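Science Corner > Machines > How Things Work > Looking after Ulero

Last updated: May

How do you look after a robot that makes toast?

Hello! I'm Doina Kneževič, and my job is keeping a kitchen robot called Ulero in good order. Ulero has one arm with a gripper on the end, which is a sort of hand, and it practises jobs at a kitchen counter. At the moment we're doing toast. Well, wooden toast! A slice made of wood can go in the toaster again and again, and the toaster stays switched off the whole time.

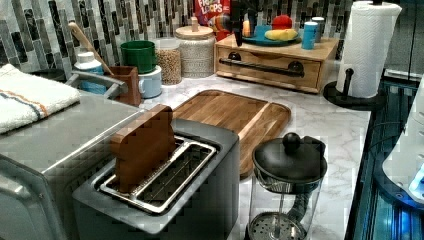
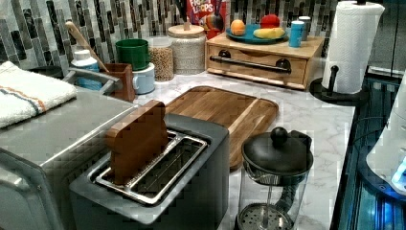 The brown wooden slice is in the left slot both times, with its round top sticking out.

Mathias Wallner reckons the slice is the hardest worker in the building, and that it has been into that toaster 1,738 times without a single crumb. I think he's right (he keeps the tally, so I'd better say so!).

So what do I do all day? Mostly I check things. I start at 6 in the morning with the gripper. I open it and close it slowly and listen. A happy gripper makes a soft hum. If I hear a click, there may be a bit of fluff or a loose screw inside, so I switch the power off, wait for the lights to go out, and have a look with my little torch.

Next I wipe the fingertips. They get shiny from squeezing things, a bit like the soles of old trainers, and shiny fingertips let things slip. After 1,020 squeezes I put new ones on, even if the old ones still look fine to me.

Then comes my favourite bit, which is called calibration. It's a long word for helping the arm find out exactly where it is. Try this at home: shut your eyes and touch your nose. Easy, because your body knows where your finger is! A robot arm has to be told. I move Ulero to five special spots, one after another, and at each spot the computer compares where the arm really is with where it thought it was. If the two don't match, I fix the numbers.

A toaster slot is narrow, so even a tiny mistake matters. Once I forgot to tighten a bolt at the wrist, and Ulero kept tapping the slice on the metal rim. Tap, tap, tap! It took me until lunch to find that bolt, and now I check it before my first cup of tea.

More from Machines
Why do lifts go ping?
The night train washer at Plernberg
How a Malabanan sorting machine spots a bad bean
Visit the Grendarville clock workshop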